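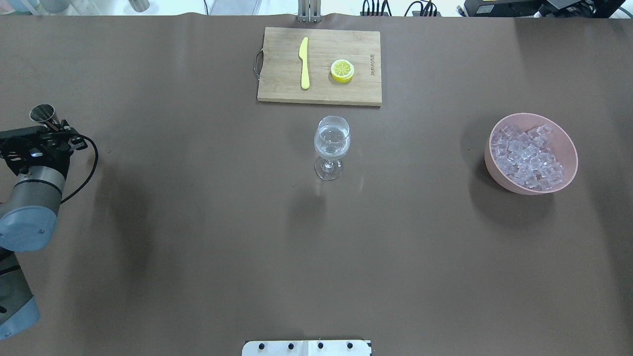
## 4. Setting up the drinks place

This section covers the lemon water service for the Lovia table set. Read section 3 (washing and first use) before you start. Nesrin Çetinkaya wrote the steps and Teodoro Sandoval checked them against the set as sold in October.

### 4.1 What you need

- bamboo cutting board with metal handle
- plastic knife
- stemmed glass
- round bowl for ice
- lemon, ice cubes and cold water
- paper to cover the table

The paper is not supplied. Any plain matt paper will do, but a dark colour makes a clear glass easier to see.

### 4.2 Covering the table

1. Wipe the table and let it dry.
2. Lay the paper and smooth it from the middle outwards. Small wrinkles do no harm. Flatten any fold that would sit under the glass.
3. Tape the paper on the underside of the table. Tape on top lifts when it gets wet.

### 4.3 Placing the board, glass and bowl

1. Put the board down first, near the back of the table, with its long side running left to right and the handle to the left.
2. Stand the glass in front of the board. Leave a hand's width between them so that the board can be lifted without touching the bowl of the glass.
3. Set the ice bowl to the right of the glass. Left-handed users can swap the bowl over and turn the board so that the handle points right.

**Note:** The handle sticks out past the end of the wood. Keep it away from the table edge, where it can catch on a sleeve.

### 4.4 Cutting the lemon

1. Wash the lemon and dry it.
2. Hold it firmly on the board and cut off both ends.
3. Cut one thick slice. A thin slice folds over and sinks — a thick one keeps its shape and is easier to pick up.
4. Lay the knife flat on the board, to the left of the slice, with the tip pointing away from you.

**Caution:** The plastic knife is blunter than a steel one, but it can still slip on the rind. Keep your fingers behind the blade. Children under 8 should have an adult beside them.

### 4.5 Filling

1. Pour cold water into the lower part of the glass only. The ice and lemon will raise the level.
2. Fill the bowl with ice last, just before serving.
3. Add ice to the glass with a spoon or tongs, then the lemon.

**Caution:** Do not put ice into a glass that is still warm from washing. The stem and bowl can crack.

### 4.6 Clearing away

Empty the ice bowl before moving it. Rinse the board on both sides, wipe it and stand it on its long edge to dry. Do not soak it or put it in the dishwasher. If the wood looks dry, rub in a little food-safe oil and leave it for 48 hours before using it again.

For stains and spare parts, see section 7.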